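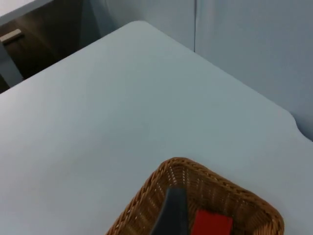

Household Notes

Home Archive Household Notes Electrical Contact

I moved the electricity logging off the old spreadsheet in April. The spreadsheet had one row per meter reading, typed in by hand whenever I went past the cupboard, and the gaps between readings ran from a few hours to several weeks. Averages taken over gaps like that are close to useless.

The replacement is a Landix pulse counter clipped over the LED on the meter. The meter flashes once per 10 watt-hours, the counter stores a total every minute, and a script copies the totals to a file at night. Setup took an evening, most of it spent getting the sensor to ignore the cupboard light. Black tape fixed that.

First full year on the old readings: 3766 kWh. I now have a decent idea where it went. The overnight floor, measured between 2 and 4 a.m. with everyone asleep, works out to 1128 kWh a year if it holds steady. That is the fridge, the router, the boiler controls and whatever else never switches off.

I went through the circuits one breaker at a time. The fridge was within its rating. The surprise was the old amplifier in the back room, which draws roughly the same in standby as it does playing quietly. It is now on a switched outlet. The Cestico dehumidifier also idles higher than its manual claims, but only when the tank is full and the warning lamp is lit.

Noemí Chávez wrote to ask whether the pulse method drifts. It shouldn't. Each flash is a fixed amount of energy, so the only error is a missed or doubled flash. I compare the count with the meter display on the first of each month, and so far the two agree to the last digit shown.

Still to do — separate the oven from the kitchen sockets, and write up the file format, which Prasetyo Yeoh has asked for twice.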